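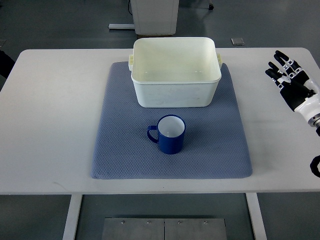
The grip check should not have been left until the end of the service, according to a remark passed on by Kirui from the line side, where it was felt that a slack finger tendon ought to be found before the wrist is bolted up again.

Gatance has revised the service routine for its bench handling cell at Nasum after 1058 hours of running. The work was carried out in April and took 9 hours, against 11 for the previous service. Most of the saving came from leaving the arm on its mount while the drive belt was re-tensioned and the finger joints were cleaned and re-zeroed.
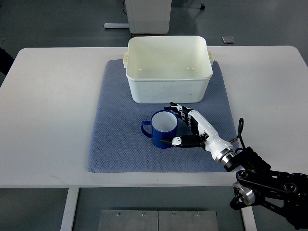 Cable routing was the main fault noted at inspection. The old clips held the lead too tightly when the wrist turned through its full range, and the outer sleeve had begun to wear. The clips have been removed and the lead now has more slack, running in a free loop behind the wrist, clear of the fingers as they close round the mug. Gatance says the loop will be checked for chafing at each service. The wrist flange bolts were replaced and marked with paint.

The grip check has been moved to the start of the routine and is repeated once the belt has been set. Two failed grips in a row now stop the work until the hand has been re-zeroed. 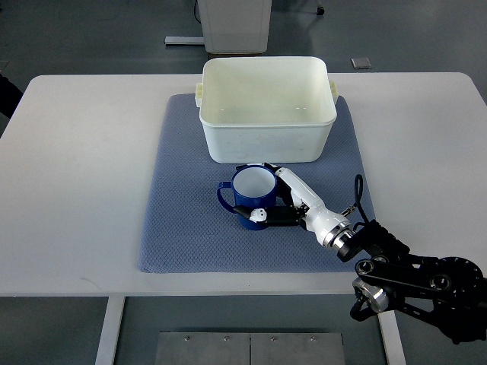 Hand and mug at the Nasum cell, with the arm's pulley at right.

Spare belts and finger pads are held by Caditz. The revised service sheet applies to the Nasum cell only, and the next service is due after a further 1058 hours.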